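Notebook, outdoor cleaning trial, Proltico site
March 28, 2022

Second entry on the Milow sweeper, mostly about the people side this time, as I filled the last one with battery notes.

Big change this month: the morning round is no longer a walking job. Until February two of the grounds team started in the dark with brooms and the push machine and did the paths by hand. Now Milow does the long straight runs and they do corners, kerbs, drains and anything with leaves stuck to it. I went out with them at 6 and it was lovely to see how quickly they've made the thing theirs! They've redrawn the route twice already, and both versions beat mine. The second one starts at the loading bay so the delivery drivers get a clean run in, which I'd never have thought of.

Logged so far: 461 runs, 1,000 planned by the end of the trial. Average area per run is 700 square metres, a bit under what Clisumis quoted us, but we have a lot of benches.

What the team told me over tea:
- Backs and shoulders are much better. This came up first, before I'd asked.
- They miss the quiet of the early round a little. The reversing beep is too loud (I agree, ask Clisumis for the softer tone).
- Nobody wants to be the one carrying the alert phone all day. We agreed to swap it at lunch.
- They'd like to do the brush changes themselves and not wait for a call-out. Yes please. Training to be booked for April.

Rain is still the open question. Milow drops to half speed when the wet sensor trips, and on big smooth slabs the standing water throws reflections that the front sensor reads as edges. So wet days go back to being a people decision: the shift lead looks at the paving, then picks full route, short route or brooms. I like this a lot. The rule we'd written in the office was a rainfall number and it was useless, whereas the team can tell from the doorway which slabs will hold water.

Open paving of this sort, shiny right across and with people on foot, is a short route day at best.

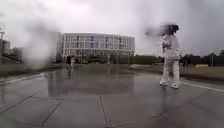
To do before next entry
- Send the redrawn route to the Thepsuriya site, they have the same slabs
- Add "short route" as a proper button, it's three menus deep at the moment
- Softer beep
- Second charger for the alert phone
- Put the team's route names into the software (mine were A to F, theirs are much better)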